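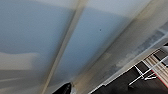 Slide 1: ceiling, looking up at a steep tilt past the beam

Right, hello everyone, can you hear me at the back? Good. I'm going to leave this one up while people find a seat, so have a proper look at it. Pale panels, a long narrow beam running across on the slant, and a tiny dark speck in the panel to the right of it. Put your hand up if you spotted the speck before I said so. (Wait. Don't rush this bit.)

My name's Shiyu Xia and I paint ceilings. I do walls too if you ask nicely, but ceilings are what I get rung up about, mostly by people who've had a go themselves and then lain in bed looking at it.

I want to talk about colour first. Ask most people what colour a ceiling is and they'll say white. Look up there again, though. The panels either side of the beam are a soft blue-grey, and the one on the right goes deeper in the middle. The beam is more of a beige, or an off-white if you're being kind. Then further over there's that wide creamy band, with a few brownish smudges on it. I love this! You could stand in a shop with a colour card for an hour and never pick that lot out.

So when a customer tells me "just white, please", I ask them to look up at teatime and then again with the lamps on. Light bounces off the floor, the curtains, the neighbour's brick wall, all sorts. At the Pernonham hall job in August we had three people swear we'd used two different tins on one ceiling. Same tin. I've still got the lid.

(Kayode to pass round the sample boards now. Start at the left, they got stuck on the right last time.)

Next, beams. Look at the shadow along the lower side of the narrow one and the brighter edge on its upper side. It's a shallow thing, hardly a ridge at all, and your eye still goes right to it. If your brush wobbles along a line like that you'll see it every day for years. I do edges first, small angled brush, not much paint on it, and I work away from the window. Kayode Shehu, who is waving at you from the side there, does them last and we have argued about it all the way down the Darneck road more than once. His are very good. Don't tell him.

Smudges. Before you paint over any, find out what they are. Wipe one with a damp cloth and see if it shifts. If it doesn't, put a bit of stain block on a patch and leave it overnight. If it comes back through, stop and get somebody to look for a leak, and save your money on paint until they have.

(Time check: should be at 2 o'clock-ish here. If running over, skip the roller story.)

Roller story: Pavliuk Street, 500 quid of carpet, no dust sheet, me aged nineteen. Tell it quickly. Mention the cat.

Last bit, specks. Might be a fly, might be a pinhole, might be a bit of grit in the paint. Get up the ladder and look before you reach for the filler. I once sanded a patch as big as a dinner plate to get rid of a spider.

Questions, then tea. The Tivell boards stay on the front table, please handle them by the edges.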